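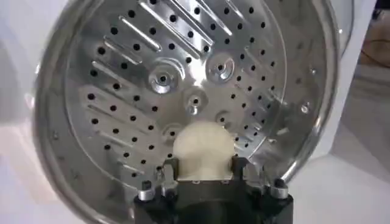

Progress report no. 2 – shared laundry room, Sutmont House

Filed under: Community Projects / Grant Updates

To: Hermine Aigner, Tidness Fund
From: Corina Grabner
November 2024

Hermine – sorry this is short, we have the electrician in and I'm writing between phone calls. Full receipts to follow by post.

Where we are

Room is open. Has been since the second week of the month. Walls painted, floor sealed, new shelf up over the sinks. Both washers plumbed in and running, dryer vented through the back wall at last. The vent took three goes, the first hole came out behind the drainpipe.

The drums are stainless steel, which you asked about in your last letter. Perforated back plate with pressed ribs, no enamel anywhere to chip. The old machine had enamel and it had gone to rust round the door, people were getting orange marks on their sheets. So that was the main thing we wanted and we have it.

Money

Grant was 1,000. Spent so far: all but 300. Biggest items were the plumbing and the second washer, which Dikgate let us have at trade price after Tõnu Pētersons rang them twice. The paint was given. I have kept the 300 back for the floor drain, see below. No overspend and I don't expect one.

Who is using it

17 households signed up, against the 12 we put on the form. Most come from the top two floors where there is no room for a machine in the flat. Booking sheet is on the door, two hour slots, pencil on a string. Evenings fill up first. Mornings still have plenty of gaps so Verena Eder has put a note through doors about that.

Charge is the same as we agreed, goes in the tin, emptied weekly and written in the book. It covers powder and a bit towards the water.

Problems

Floor drain is slow. Not blocked, just slow, the fall on the floor is wrong by the door and water sits there after mopping. Castillo came to look and quoted for lifting a strip and relaying it. Would like to go ahead if you are happy for the 300 to go on that instead of the folding table. Please say yes or no by return if you can, they have a free day coming up.

Lint. The dryer filter is not being emptied between loads. Sign has gone up, bigger one to follow. Also coins and hair grips left in pockets – we've had 8 hair grips out of the pump filter already.

Condensation on the window first thing. We leave the washer doors open overnight now and the top light on the latch. Better, not cured. Will see how it goes when it gets properly cold.

Still to do

– drain (as above)
– hooks for bags behind the door
– second set of keys cut, one for Verena and one spare
– wipe-down rota, only half full at the moment
– get the instructions for the dryer translated, Sarahí Magaña has offered to do the Spanish and we need somebody for the Polish

Next report in February, with the meter readings. I should of taken one on the opening day and didn't, so the first figure will be from a week in. Sorry about that, it will be marked.

Thank you again from all of us, it has made a real diference to the people with little ones.

Corina

Shared 8 times | 3 comments

Marta, 2nd floor
Please can we have a slot after nine in the evening, I work late. Happy to lock up.

Verena E.
Marta – come and see me about the key. We said no spin after ten but a nine o'clock start on the short wash should be ok.

Piers
Is there a blue sock in the lost box? Childs, with a stripe.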